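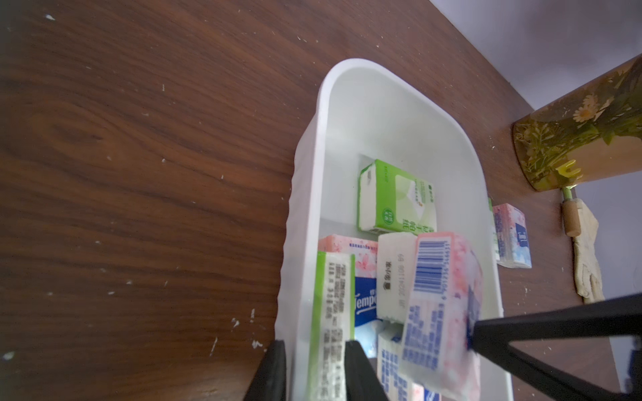 Petro Chornovol
List moderator, Duvcombe Hay Fever & Allergies List

Jun 29, 2021

Hello all,

Kjell, thanks for yours, and sorry it sat in my inbox while I was busy sneezing. I'll quote it so the newer people can follow along.

> Hi Petro and everyone,
>
> Second summer in Duvcombe and I'm worse than I ever was at home.
> I wake up at five with my eyes glued shut, then I'm fine by
> lunch, then it all kicks off again when I cycle back past the
> Onder meadows. Is this grass or something else? My neighbour
> swears it's the limes on Postitz Road. Also, does anybody dry
> their bedding outside at this time of year or is that asking
> for trouble?
>
> Kjell Tangen

Right then! My money's on grass. The limes do flower at the moment, and they drop sticky stuff all over the cars, but grass is what gets most of us in June and the early morning plus early evening pattern sounds exactly like mine. I used to blame the limes too (for years!) until I finally had a skin test, and it was grass, grass and a bit of birch. Do ask your GP or the pharmacist before you take my word for it, though. I'm a retired bus driver with a runny nose, not a doctor.

On the bedding, I'd say no. I gave up in 2000 or so after a very bad night with a lovely fresh duvet cover, and now everything goes on the airer in the spare room until the end of July. My wife thinks this is a great shame and hangs hers out anyway. She doesn't get it at all, lucky woman. If you must use the line, people on here have had better luck in the middle of the day, and give it all a really good shake before it comes in.

Other things that have helped me, in no order. Windows shut before I go to bed, which is miserable in the heat, I know. A shower and hair wash when I get home and not in the morning. Wraparound sunglasses for the bike, they look daft but my eyes are much better for them. A dab of plain ointment round the nostrils. And start the nasal spray early! I always forget and then spend a fortnight wondering why it isn't doing anything.

For the cycling, have you tried going round by the canal? It adds 24 minutes if you go all the way to the lock, less if you cut up through the allotments, and you miss the meadows altogether. They normally get mown in July and things calm down a lot after that, apart from the day itself, when I stay in with the radio.

Somebody asked off list about the old pollen diaries. Mrs Yatsenko still has the paper ones and says she'll lend them out if you bring them back before December. The first few are hard to read, she wrote them in pencil on the bus.

Let us know how you get on with the canal, Kjell, and whether your eyes settle down at all.

All the best,
Petro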